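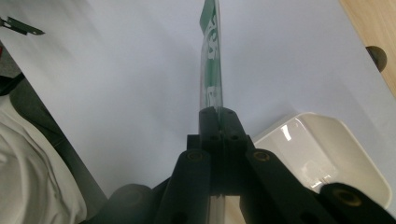 Visitors from Ciltus wrote to us afterwards that the part they remembered was being allowed to try the gripper themselves, and they asked how we arrange it. The notes that follow set out the procedure used at the Plirkar workshop, in a form that other sites may adapt.

How to Run a Hands-On Gripper Demonstration at an Open Day

June 13, 2022
By the Plirkar Visits Office
Filed under: Guides – Automation – Open Days

The demonstration takes a visitor through one complete task: picking up a clear plastic tube with a hand-held gripper, holding it upright over the table and setting it down again. It requires one station, one member of staff and no previous experience on the part of the visitor.

Before the visit

Confirm the size of the party at least a week in advance. Groups of up to 38 can be received in a single session if they are divided between the workshop and the talk. Larger parties should be offered two sessions. Our January open day admitted 52 people to one session, and the queue at the gripper station delayed the talk.

Choose a table with a plain, pale top. Dark grippers and clear tubes are both easier to follow against it, and visitors standing at the back will see more. Remove papers, cups and spare tools. A shallow tray with rounded corners may be left on the right-hand side within easy reach.

Select tubes that are light, dry and empty. A tube with a printed label is preferable to a bare one, as it is much easier to see which way round it is being held. Press down any label edge that has lifted. Glass must not be used with visitors.

Check the gripper itself:

1. Open and close the fingers fully ten times and listen for any scraping.
2. Inspect the threaded inserts in the housing. Each should sit level with the plastic around it. An insert which has begun to turn must be reported and the tool withdrawn.
3. Wipe the gripping faces with a dry cloth.
4. Close the gripper on a tube and tilt it slowly in each direction. The tube may lean slightly but should not slide.

Giving the demonstration

Begin with a short explanation, no longer than three minutes. State what the gripper is for: a person performs the task by hand, and the movements are later used in teaching a robot to do the same. Most questions are better answered once visitors have held the tool.

Carry out the task once at normal speed and without speaking. Repeat it slowly, naming each step:

1. Bring the open fingers to either side of the tube.
2. Close until the tube is held, and stop. Further pressure will bend thin plastic.
3. Lift straight up, clear of the table.
4. Pause, so that the group can see the tube held between the fingers.
5. Lower the tube to the table or into the tray, and open the fingers fully before moving away.

Visitors then take turns. Allow each person two attempts. The member of staff should stand to one side and should not guide the visitor's hand unless asked. Loose sleeves are to be rolled up, and long hair tied back.

Common difficulties

The tube slips. The visitor has usually gripped it too near one end. Ask for a second attempt closer to the middle.

The tube twists as it is lifted. The fingers have met it unevenly. Open, straighten the wrist and close again.

Visitors at the rear cannot see. Bring the group round in a half circle – a raised platform is not recommended. The Ovodlow site limits each circle to eight people, and we have since adopted the same limit.

After the visit

Return the tubes to their box, wipe down the table and record any fault in the station log. The gripper should be checked again in the same manner as before the session. Ours has now been through roughly 900 visitor attempts, and the only parts replaced have been the gripping faces.

Allow 40 minutes in all for a group of average size, including questions. Schools often ask for longer, and this can be arranged where the Kılıçarslan room is free for the talk.

Printed copies of this guide may be requested from the Visits Office. Sites planning a first open day are welcome to send a member of staff to observe one of our sessions beforehand.

Contact the Visits Office | © 2022 Plirkar | Back to top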